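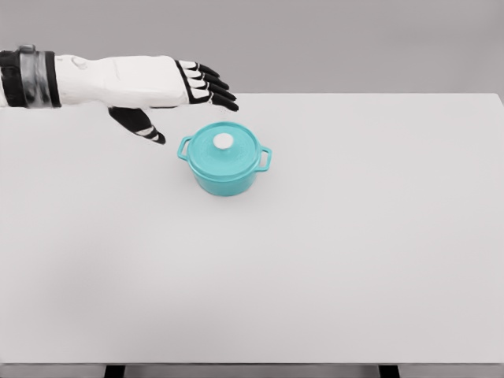

Simulated robot hand reaching toward a turquoise lidded pot

Referral form drops attachments on submit
Status: Resolved
Product: Kravchuk Case Intake, Celham regional setup
Priority: High

Reported problem
Caseworkers at the Clarkby shelter for women and children cannot attach safety plans to new referrals. The form accepts the file and shows a green check, but after Submit the referral opens with an empty Documents tab. First noticed in November, after the switch to the new consent page. Referrals entered by the Miklow office are fine.

Impact
High. The legal aid desk will not open a protection order request without the safety plan. Clarkby is sending plans by encrypted mail for now, which means a second person has to match them to the case by hand.

Log

Support: Asked for browser version and one case reference. Please leave names, addresses and birth dates out of this ticket.

Clarkby: Same result in two browsers. Case reference sent by secure message. Files are PDFs, none over 3 MB.

Support: Reproduced with a test account in the Clarkby group. Not reproduced in the Miklow group. The upload reaches the server and is then moved to quarantine.

Clarkby: Are the files lost? Some of these plans were written with the client present and we do not want to ask anyone to go through it again.

Support: No. Quarantine holds files for 20 days. Found 119 files there, all from Clarkby, oldest 6 days old.

Cause
The new consent page writes "consent by guardian" for any client under 18. Clarkby allows older teens to consent for themselves, so the guardian field stays blank. The server read the blank as missing consent and held the file without showing an error.

Fix
Added "consent by client" as a valid value for the Clarkby group. Released the held files to their cases. The form now shows a red message if a file is held for any reason.

Clarkby: Checked our open cases, all plans are there. One was attached twice – deleted the copy.

Support: Thanks. The duplicate came from a second upload attempt. Closing.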